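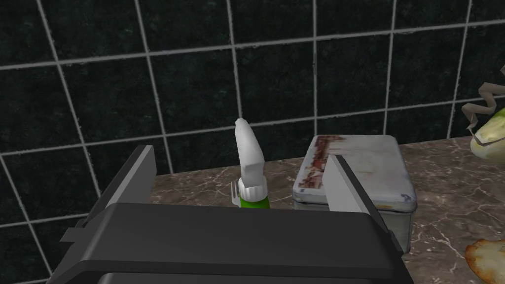 Chapter 7
Soap, Soil and Surfaces

When Blandine Delorme took over the kitchens and guest rooms of a small hotel in Pradolberg, she inherited a supply closet that had been filling up for years. There were powders in coffee cans, jugs with their labels soaked off, and a shelf of bottles that all claimed to do everything. She spent her first free morning sorting it out on the floor of the hallway, and by lunchtime she had decided that most of it could go. What remained fit on two shelves: something for grease, something for mineral scale, something to kill germs, something for glass, and a good plain soap. Her staff thought she had lost her mind. By December the rooms were as clean as they had ever been, and the supply bill had dropped enough that the owner called to ask whether the hotel had closed a floor.

We like to begin with Blandine's closet, partly for the pleasure of telling it and partly as a comfort to you. If you have ever stood in a store aisle feeling a little foolish in front of all those bottles, you are in good company. Dirt comes in a handful of families, and each family gives way to a certain kind of treatment. Once you know the families, the aisle gets a good deal shorter.

In Chapter 6 you learned how water behaves when it meets a surface, why it beads on wax and spreads on clean glass, and what we mean by surface tension. Keep those pages close by. We will lean on them almost right away, in Section 7.2, and again when we come to rinsing.

What you will learn in this chapter

How to sort everyday soils into four groups: loose dust, grease, mineral deposits and living growth
What a soap molecule does when it meets oil and water together
How to read the pH scale and use it to choose a cleaner
Why time on the surface matters as much as scrubbing
Which products must never be mixed
How to care for tile, grout, stone, steel and painted walls

Words to know

soil, surfactant, micelle, pH, acid, base, scale, dwell time, residue, porous

7.1 What Do We Mean by Dirt?

People who clean for a living tend to say "soil" where the rest of us say "dirt," and you may as well get used to it now. Soil is anything that has settled on a surface where it isn't wanted. Flour on a pastry board is an ingredient at nine in the morning and a soil at noon. Garden earth is lovely stuff until it comes in on somebody's boots.

Loose, dry soils such as dust and crumbs are the easy ones. They are held in place by very little, and a cloth or vacuum will carry them off. The usual mistake is to wet them first, which turns a dusting job into a mud job. Sweep, then wash. Your grandmother very likely told you the same.

Grease is a different matter. It clings, it spreads when you push it, and it catches dust as it goes, so that the top of a cupboard near a stove will grow a sort of felt over the months. Water alone slides right over it. For grease we need a surfactant, or a cleaner on the basic side of the pH scale, or both.

Mineral scale is what hard water leaves behind when it dries: the chalky ring in a kettle, the cloudy spots on a faucet. It is mostly calcium and magnesium compounds, and it dissolves in mild acid. Rub it with dish soap all afternoon and you will have a very clean patch of scale.

Last come the living soils, mold and mildew and bacteria. They need moisture and something to feed on, and if you take away either one you have done half the work before opening a bottle.

A wall can hold more than one of these families at once, and tiled rooms are a fine place to see it. Glazed tile is smooth and hardly porous at all, and most soils wipe off it without much fuss. Cement grout is another story. It is full of tiny openings that drink in whatever lands on them unless it has been sealed. When you look at a tiled wall, then, try to see two materials sharing one surface, each with its own needs.

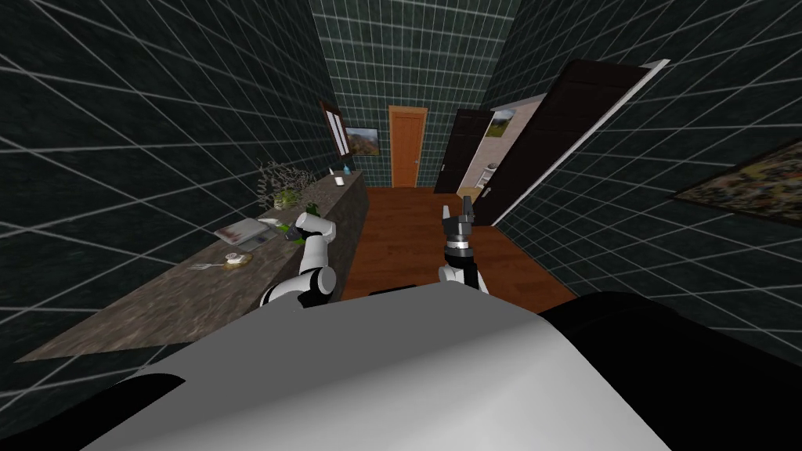 Figure 7.1 Dark green wall tile with thin white grout lines.

Light grout tends to show stains sooner than dark grout, and dark glossy tile tends to show water spots sooner than pale tile. Put the two together and you have a wall that will tell on you either way! A soft cloth, a neutral cleaner and a dry towel afterward will keep most such walls looking well. Save the acid for real scale, and keep it off marble and limestone altogether.

Try It: The Two-Plate Test

Rub a teaspoon of cooking oil over each of two old plates. Rinse the first under warm running water for one minute. Put two drops of dish soap on the second, rub gently with your fingertips, and rinse it for the same time. Let both plates dry standing up, then draw a clean fingertip across each. Write down what you feel before you write down what you think happened. We will come back to your notes in Section 7.2.

A Word About Bottles

Before you use any cleaner, read the label all the way through, even if you have used it 200 times. Makers change their formulas. Look for the signal word, the directions for mixing with water, and the dwell time. If you pour a cleaner into a different container, label the new one at once with the name and the date. Never use a food or drink bottle for this.

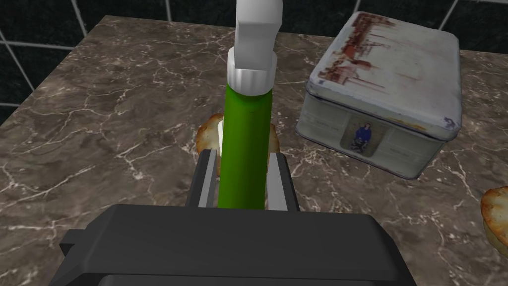

Figure 7.2 A green bottle with a ribbed white collar and an angled nozzle.

Color is no guide to what a bottle holds. A green liquid may be an acid, a base or neither, and the dye was chosen by someone who wanted it to look nice on a shelf. And please, never mix chlorine bleach with ammonia or with any acid, vinegar included. The gases that result can do serious harm in a small room. Section 7.5 goes through the chemistry.

Before You Read On

1. Choose one room where you live and list the soils you would expect to find there. Which family does each belong to?
2. Why might a cleaner that works well on a stove do nothing for a kettle?
3. Look back at your notes on surface tension from Chapter 6. What do you suppose would happen to a bead of water on wax if a little soap were added?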